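Nurnar Two-Finger Gripper

2 min read

Nurnar sells this gripper as a drop-in for fine cable work. We list it at Fundden because people ask for it, but we wanted our own look before repeating the claim. Jhonatan Londoño put it over a task board with sliders, switches, buttons and patch cables. 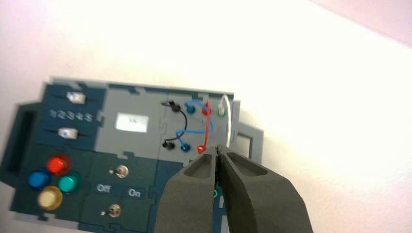
Fingers over the patch cables, seen from the wrist camera.

The fingers are bulky. On a crowded panel they cover a good part of what the wrist camera needs to see, and the brochure shots are all of single parts on bare tables.
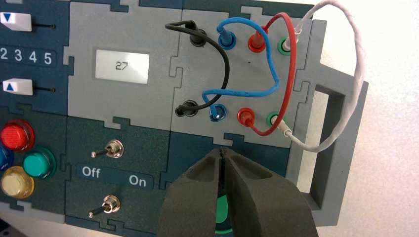
Nurnar quotes a life of 2,000 cycles between finger changes. We haven't run anything close to that, so treat it as the maker's number. The Oyelaran fingers we tried in April were rated for 3,000, and we couldn't confirm that one either.
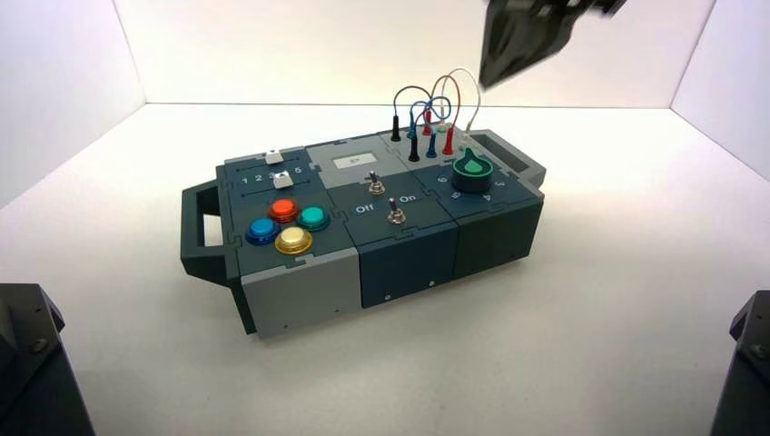

The board from the head camera, gripper at the cable loops.

A head view helps with planning -- less so with the last bit of reach, when loops of cable cross each other. Budget for both cameras. The listed price covers neither.
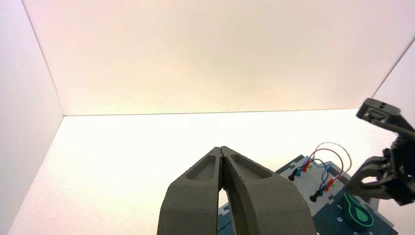
Two arms share the space badly if the board is small, so check your clearances first. Part 256 is the gripper alone, part 259 adds the mounting plate. Ships from Vulville. Returns accepted on unused units only.

Contact Fundden | © Fundden | Back to top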